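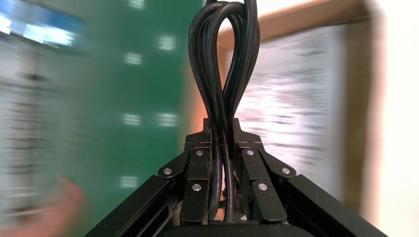
Winter Swap Night is back

Well, we did it again! The December 2022 swap filled the hall at Karbridge from wall to wall, and I went home with three novels, a soup pot and a coat I absolutely did not need (it's green, I love it, no regrets). Ayuba Acheampong kept the door and says 104 of you came through, which beats last winter by a mile.

The kids' table was the big hit. Puzzles went first, then the board games, and I saw two grown men being very polite to each other over a train set. If you took home the farmyard puzzle, please check under your car seats for the missing cow!
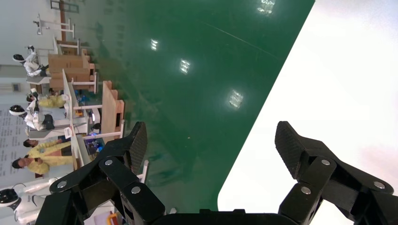
What's left over

We still have 4 boxes of paperbacks and a heap of baby clothes, mostly newborn size. Akosua Abugri is holding on to them until the new year, so send her a note if you'd like a look before they go to the Wuto thrift store.

Next one is in March. Bring clean things, bring a bag, and please, no more single socks. I'm also after someone to run the tea urn, as I scalded two fingers this time and would like to retire from it.

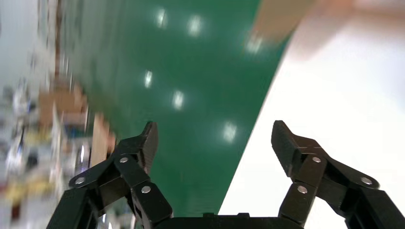

Swap Night at Karbridge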